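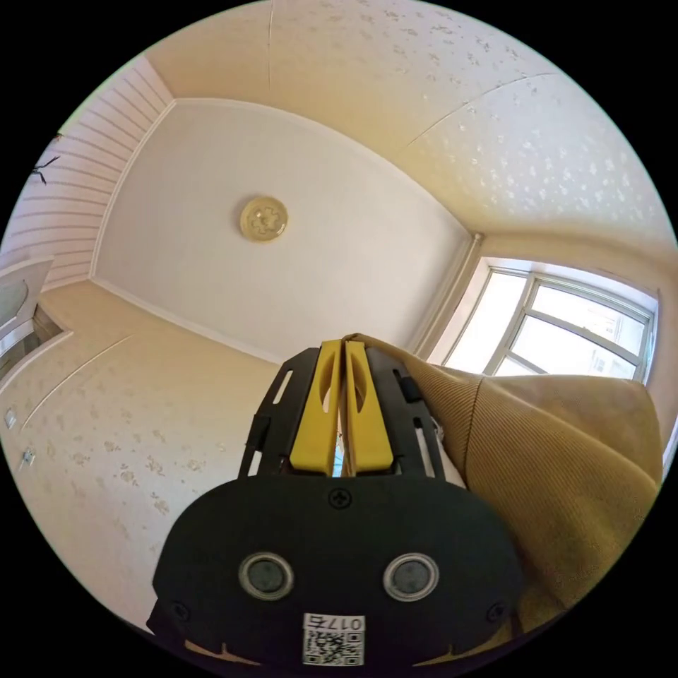

Home | Clubs | Projects | Reports | Donate | Contact

October 3, 2022
Posted by the Ledolmont Robotics Club

Progress report to the Martinelli Fund: the Flurnura project, first term

We use cookies to remember your preferences. Accept | Settings

When we applied for this grant we said the students would teach a robot arm to fold laundry by the end of the school year. We would like to keep that sentence, with a little less swagger in it. The current goal is one towel, folded in half, on a table, by an arm that has not thrown it on the floor first.

The good news is that the collecting side of the project is going well. Students take the hand-held grippers home, do ordinary chores with them, and bring back the recordings. We asked for 300 usable recordings by now and we have 700. A good share of them are socks. Socks were not on the task list, but they were evidently on a lot of bedroom floors, and several parents have written to ask if the project could be extended.

Usable is a word we now argue over every week. The students wrote their own rules for it: the fingers must stay in view, the cloth must start and finish inside the recording, and no pets. The pet rule was passed over strong objections. A recording that breaks a rule goes in a folder called Museum, and new members have to watch some of it before they are given a gripper.

Hardware has been the slow part. The arm came from Bisier in July with the wrong mounting plate, and the right one took most of the summer to reach us. Two students drew an adapter in the meantime, printed it, and cracked it. The third version held, and it is still on the arm, because by the time the proper plate arrived they had grown fond of theirs.

Training began last week on the school's one decent computer, which we share with the yearbook. So far the arm reaches for the towel, closes on it, lifts, and then appears to reconsider. It has managed the full fold 3 times. The students can tell you the date and time of each.

Spending is under plan by $100, all of it from the snack line, which we promise will not happen again. We would like to move that money to replacement fingers for the grippers.

Before the next report we plan to:
– sort the sock recordings from the towel recordings
– add a second table height
– run a folding session for the younger grades, with the arm switched off

You are welcome to visit any afternoon the club meets. Bring a towel – ours are getting tired.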